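Getting a two-arm robot to pick up a set of keys: fixing the grasp planner

I've put off writing this one up because keys made me look silly for most of August. Blocks, cups, rolled-up socks, all fine. Then I set down a key ring and my planner went for the tabletop like it was trying to dig a hole. A few people asked what I changed, so I'm going through the whole thing in the order I wish I'd done it.

What you need before you start: two arms that already move where you tell them to, parallel fingers on both, a head camera with depth, and some way to log everything that happens in a run. I use Momport for the motion side and Onditz for logging and replay. If you use something else, the ideas carry over fine, you'll only need to swap the names of the settings. I'm assuming you've done hand-eye calibration at least once and that you know how to restart your own stack without crying.

Step 1: Look at your depth before you touch the planner

I skipped this and lost a week. Keys are thin, shiny and flat, which is a rotten combination for a depth camera. When I finally opened the point cloud by itself, most of each key simply wasn't there. The plastic head of a car key showed up pretty well. The metal blades were holes with a fuzzy edge, and in some takes the hole had a few points floating way above the table, so the planner thought there was a little tower to grab.

Open a replay, turn off the color, and look at the object from the side. If you can't tell it's there, your planner can't either.

My fix was to stop asking depth where the keys are. I use the color image for the outline and depth only for the table. Fit one plane to the whole tabletop, then project the outline down onto that plane and give it a fixed thickness. It feels like cheating, but a key lying flat on a table really is a flat thing at table height, so go ahead and use that.

A warning on the plane fit. Folding tables aren't flat! The molded kind tends to have ridges and a raised rim, and the rim will pull your plane up if you let it in. Crop it out. I shrink the table outline inward before fitting and throw away anything that sits too far off the first guess, then fit again. Two passes is plenty.

Step 2: Treat the set as one object, at first

My segmenter loved splitting the set up. It would give me one mask for the dark key head, one for the ring, a couple for blades, and then the planner would happily pick the smallest mask and ignore that it was chained to everything else. So now I merge masks that touch or nearly touch after I grow each one by a few pixels. If the gap is bigger than that, I leave them apart.

You do have to be careful with the amount. Grow too much and a nearby pen becomes part of the keys. I started at 21 pixels, which swallowed everything on the table, and ended up at 5. Your number depends on camera height, so try a few on saved images before you run anything live.

Keep the separate masks too. Don't throw them out after merging. You want the merged one for "what am I picking up" and the small ones for "where do I put the fingers," and those are different questions. It took me an embarrassing number of evenings to stop using the same answer for both.

Step 3: Score grasps by what the fingers can hold

Okay, this is the part people ask about. My old scoring liked grasps close to the middle of the object. For a cup, great. For a key ring, the middle is often a bit of bare table with metal around it. The fingers close on nothing and come up proud of themselves.

The new score has three parts, and I'll give them in the order I'd add them:

Coverage. How much of the space between the open fingers is filled by the mask. If it's mostly table, drop it.

Preferred part. A bonus for grasps that land on a key head, if there is one. Heads are thicker, and a plastic or rubber one doesn't slide as easily as a bare blade.

Finger room. Each finger needs a clear landing spot. I draw the footprint of both fingertips on the plane and reject the grasp if either one sits on top of metal. A fingertip coming down on a blade pushes the whole set sideways, and then everything you computed is stale.

I had weights on all of these and spent ages fiddling with them. Chae-won Kong looked at my config and asked why finger room was a weight at all when I never wanted a grasp that failed it. Good question. Make it a yes or no check and you have one less slider to stare at.

Step 4: Decide which arm goes

With two arms you'd think it's easy, just send the closer one. That worked right up until the keys were near the middle, when tiny changes in the mask made the choice flip back and forth between planning cycles. Left starts, right starts, left starts. It looks like two people at a door.

Two changes sorted it out. First, I pick the arm once per attempt and hold on to that choice until the attempt ends or gets cancelled. Second, the cost uses wrist angle as well as distance. A slightly longer reach with a relaxed wrist beats a short one where the last joint is near its limit.

The idle arm matters too. Mine used to wait with its fingers over the table, in the way of the camera and of the other arm. Give it a parking pose, and make sure that pose is in the collision model along with the gripper's cable if you have one that bows out the way mine do. I added each cable as a fat capsule. Ugly, works.
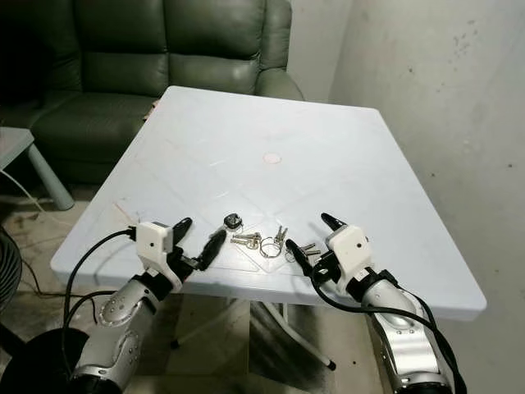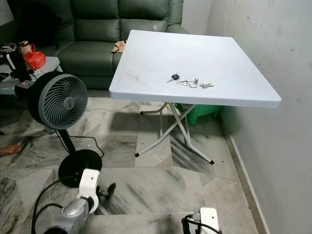
Keys on the white folding table, with both grippers in view each time.

Step 5: The last inch

Everything so far gets you to a hover. Coming down is a separate problem, and I'd treat it as one in your code, with its own state and its own timeout.

I plan to a point above the table, stop, take a fresh image, and redo only the grasp position. Then I go straight down, slowly, and watch the wrist effort. When it climbs past a threshold I back off a hair and close. Don't trust the plane height to the millimeter here – the plastic flexes, and a table on folding legs will give a little if you lean on it. My first version drove to the computed height no matter what, and you could see the whole top dip.

In Momport I set this up as a guarded move. If your controller doesn't have one, you can fake it by stepping down in small moves and checking effort after each. It's slower but perfectly usable.

For the closing part, close slowly. Thin things squirt out of fast fingers. I also tilt the approach a few degrees so one fingertip arrives slightly ahead of the other and acts as a wall while the second one slides in. Joon-young Cheon suggested the tilt and I didn't believe in it until I'd tried it both ways on the same layout.

Step 6: Check that you've got something

Finger width is the obvious test and it's a bad one for keys. A blade is so thin that "holding a key" and "fully closed" read nearly the same on my encoders. So I lift, move the hand aside a little, and take another picture of the table. If the merged mask is gone from where it was, call it a pick. If it's still there, go again. If part of it is there and part isn't, you probably have a dangler, or a loose key that was never attached in the first place. I tag those separately in Onditz so I can go through them later by hand.

Please save your failures. After I had 137 logged attempts I sorted them by which check had tripped, and the biggest pile was something I'd have sworn wasn't a problem: stale masks. The image was older than the arm pose by enough to matter. One timestamp check at the start of planning and that pile mostly went away.

Settings I'd start from

Mask grow before merging: 5 pixels
Plane fit passes: 2
Finger room: pass or fail, no weight
Arm choice: locked for the whole attempt
Fresh image: at the hover, every time
Retries before giving up: 3

If it still doesn't work

Planner returns nothing at all: finger room is probably too strict. Print the rejected grasps and draw them on the image. If they all look fine to you, your fingertip footprint is too big. I had mine in the wrong units once, so check that first.

Fingers land off to one side, always the same side: that's calibration. Don't patch it with an offset in the planner like I did, you'll forget it's in there.

Fingers land off to a random side: check timestamps, then check whether the camera mount is moving when the arms do. Mine had a loose screw.

It grabs the table's ridges or a scuff mark: your segmenter is picking up table texture. Throw out any mask that also shows up in a picture of the bare table. I keep one of those per setup and retake it whenever the lights change.

Next up for me is passing the keys from one hand to the other, which so far mostly means dropping them. I've got a rough version of it on a branch called tonorholm if you want to poke at it, but the handover timing is hard-coded and the config file still has my old pixel values in it, so change those before you run it.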